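Gripper manners: house rules for picking and sorting at the kitchen table
Posted 24 Jun 2018 in Workshop & Kitchen Tips

I've had a fair few messages asking how we run our sorting sessions without ending up with squashed sweets and pinched fingers, so I've finally typed up the rules that live on the inside of our cupboard door. They started life as a scrap of paper when Ashraf Alaoui and I were first teaching ourselves to pick things up with grippers, and they've been crossed out and rewritten so many times that you can hardly read the original. Some of them are proper safety rules and some are just me being fussy. I'll try to say which is which!

First, the table. Put a cloth down. A bare shiny top lets wrapped sweets skid off the moment a jaw nudges them, and you spend the whole evening chasing toffees along the skirting board. Something with a bit of fluff is best. Smooth it flat and tuck the spare under at the corners, and check for ruckles before every run, as a fold in the cloth will catch a fingertip and drag the lot with it. Wash it more often than you think it needs (sugar dust gets everywhere, and then it gets into the joints).

Second, cables. I'm strict on this one. Anything that plugs in gets its cable led away from the side where you're working, and never over your lap. If you can, bring the power in from behind and give it enough slack that a full reach doesn't tug the plug. I go along every cable with my fingers before I switch on, looking for nicks and flat spots. It takes no time and I've found two bad ones that way.

Third, one pile, two grippers, one boss. When there are two of you reaching into the same heap, somebody has to call it. We say the name of the sweet out loud and then go, and the other one holds still with jaws open until it's clear. It feels daft for the first few minutes and after that you don't notice you're doing it. Grippers don't flinch when they meet, so you have to do the flinching for them.

And start with the nearest piece. Everybody wants to go for the big chocolate bar because it's the fun one, but if it's lying across the others you'll bring half the heap along. Take what's in front, on its own, with clear cloth either side for the jaws to come down on. Open wide, go in level, let the pads touch both sides together, then close.

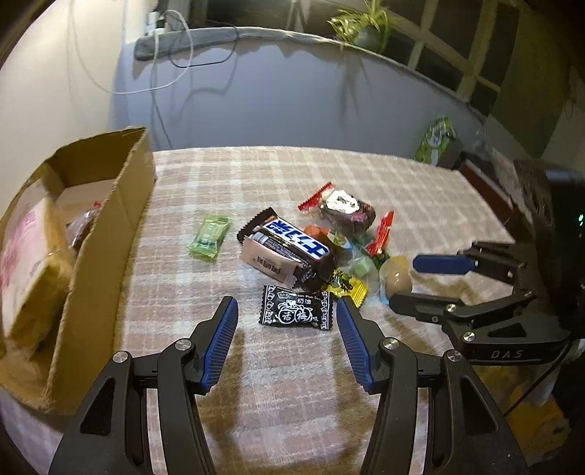

Liesl Wieser wrote in to disagree with me about going for the nearest one first. In her kitchen they always clear the edges of the pile and work inwards, whichever side that happens to be, and she reckons a rule about "nearest" only teaches people to be lazy with their reach. She also thinks two grippers on one heap should be banned outright for beginners, at least until each person has done 200 clean picks alone.

Well, I've thought about that and I'm going to give her half. Edges first is a good rule for a wide, flat scatter. For a small heap I'm sticking with nearest, mainly for new people, who can't judge depth yet and will plough straight through the middle if you let them. On the solo picks I think she's right and I've added it to the cupboard door, though I've left the number up to whoever's teaching. Gonçalo was perfectly safe after a dozen. I was not.

On we go, then. Pads. Rubbery, ribbed pads are lovely for crinkly wrappers, but the ribs fill up with fluff and go slippery without you noticing. I do mine with an old toothbrush and warm water with a tiny drop of washing-up liquid, then let them dry right through before they go back on. Don't use oil anywhere near them. If a pad has a shiny patch that won't brush out, swap it. And always change both sides together, or you'll get one side gripping and the other sliding, and the sweet will spin.

Screws! Pivot screws work loose with all that opening and shutting. I check mine at the start of every session with the proper size of driver (a driver that nearly fits will chew the heads in no time). Snug is what you want. If the jaw goes stiff you've overdone it, so back off a touch and try again.

How hard to squeeze: the rule in our house is that the wrapper may crinkle but the sweet may not change shape. Boiled sweets will forgive you nearly anything. Chocolate won't, particularly in July, so do the chocolate early in the day or leave it out. If you can pick by the crimped end of a wrapper, please don't. It looks clever and then the end tears.

Food rules, which I can't believe I had to write down. Anything that's been gripped stays a practice sweet for good. It doesn't go back in the bowl for visitors, wrapped or not. Ours live in a box with PRACTICE on the lid in marker pen, and anything that has split goes straight in the bin.

Last one is the log. Keep a notebook by the table and put down the date, who was picking, and any drops or collisions. Don't fudge it. We're up to 2361 picks in ours, and reading back through it is how I found out that nearly all my drops come late on, when my wrist's tired. So now we stop after 3 drops in a row and put the kettle on, no arguing.

If you've got a rule of your own, pop it in the comments and I'll try it out. I'd especially like to hear from anyone left-handed, as Rajkumari Pal says our whole "come in level" business needs rewriting for her and I haven't a clue where to begin.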